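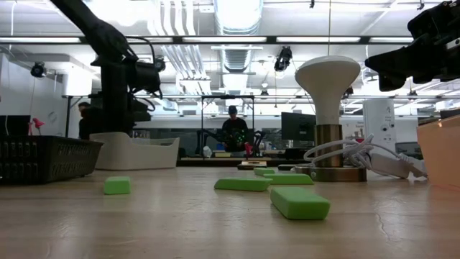
Workurow is going shopping for robot arms again, and this time I got to sit in on the budget talk (there were cookies, so I stayed for all of it). The short version is that the Tovdale shop wants two more arm stations before the end of March, and the money is mostly there. Mostly!

If you haven't kept up, the stations are pairs of black arms working over a wood tabletop, and the jobs are the sort of thing you'd do at home without thinking. Move the blocks. Put the stuff in the bin. The team would love to run more of those jobs at the same time, and right now the calendar for the tables is a mess. I saw it on the wall on Friday and it had so many arrows on it that I gave up.

The arms themselves are the easy part of the order. Grokivora has already sent a quote, the price is good through the end of the month, and everybody I talked to seems happy with it. Delivery is the sore spot, at 8 weeks from the day the purchase order goes in. So March is looking pretty hopeful if you ask me, unless somebody signs something very soon.

Then there's everything else, and wow, there is a lot of everything else. Tables. Mounts. Spare cables, which got their own line after last year, when they were lumped in with "misc" and ran out by summer. Bins and baskets and lamps and all the little household things that go on the tabletop came to nearly $800 for both stations, and that was the number people argued over the longest. I kind of get it! It's easy to nod at a big number on a quote and then fight for half an hour over a basket.
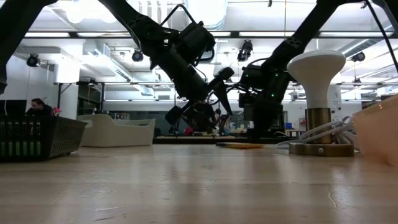 Two arms over the tabletop at the Tovdale shop, with a basket on one side and a white mushroom-shaped fixture on the other.

Marchand is handling the electrical work and wants to come by and look at the floor before giving a final price. The question there is whether the new tables can share a circuit with the old ones or need their own run. If they need their own, the second station might slide into the next budget, and the first one goes ahead alone. I asked which way people were leaning and got two different answers from two people sitting next to each other, so put me down as undecided.

One thing I was glad to hear is that training time is in the plan. Last round it wasn't, and folks ended up learning the setup on their lunch breaks. This time there are paid hours for it, plus a bit set aside for spare gripper fingers.

The Marchand visit comes next, then the final numbers go to Workurow's front office for a yes or no. If you work at the shop and want something added to the small parts list, get it in before that visit. The sheet is taped up by the coffee machine, and there's still room at the bottom.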